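**Ticket 1754: printed cloths coming out the wrong size after folding**
Opened by: Ildikó Gál
Product: Leltton printed cloths, paw print pattern
Status: closed

**Problem**

The paw print cloths won't fit the shelf boxes once they're folded. The plain ones go in fine with the same fold. I fold in half, in half again, then in thirds. The stack comes up too thick on one side and the lid of the box sits open. I've had this with every paw print cloth since we changed to the Savero boxes in March.

**What I tried**

- Pressed the stack flat by hand. It springs back up.
- Folded from the other side first. Same result.
- Ironed one on low before folding. Better for a while, then the same.

Today's first attempt, on the wooden table, layers stepping out on the right:
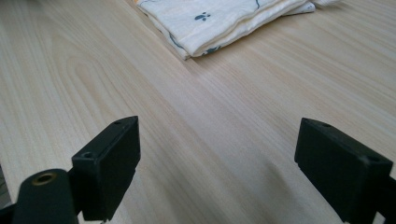 Kinga Bognár replied that the fold order was probably fine and the first fold was the place to look. If the corners don't meet on the first fold, every fold after that adds to the error. She asked for the flat size of one paw print cloth and one plain one.

**Measurements, 2:30 p.m.**

Plain: 30 inches by 30 inches, all four sides.
Paw print: 30 inches on two sides, a bit over 31 on the other two.

So the paw print ones aren't square. I measured 3 of them and they all came out the same. I had been pulling the long side to make the corners meet, and the extra cloth ended up bunched in the middle.

**Second round**

1. Lay the cloth out flat, print side down, long side running left to right.
2. Smooth from the middle to the edges. Don't pull.
3. Fold the long side first, and let the spare inch lie inside.
4. Fold the short side.
5. Fold in thirds and turn the stack over.

I left the edges alone where they didn't line up. There is still a ridge through the center of this cloth, and the orange face ends up near the lower middle:

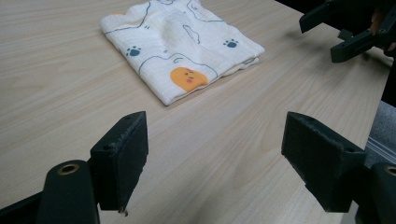

Tímea Kovács wrote that a ridge is okay as long as the lid closes, and that she stores hers with two folds and a loose roll, seam side down. She also said to wash them once more before deciding the size is final, as hers from Onasow changed a little after the second wash.

**Result**

Folded another paw print cloth with the steps above and put it in a box. Lid closes. I'll wash the three I measured and add the new sizes under this ticket if they change.

Box label changed to "long side first." Closing.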